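Fomel opens orders for pocket pry bar

Fomel has started taking orders for the Mirkham, a pocket pry bar with a bit driver built into the handle. It holds six standard bits in a side-opening tray and comes with a belt clip — the clip can be moved for left-handed carry.

Designer Ming-te Kuo spent much of November reworking the tray latch after early users found it stiff. The first batch is 700 pieces, with 200 set aside for Bidmont stores.
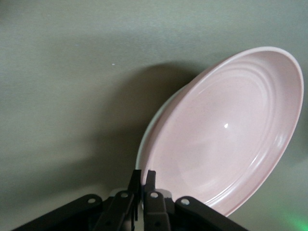 Issue 12

Orders placed by 12/02/2024 ship in the first batch. Replacement clips and bit trays will be sold separately.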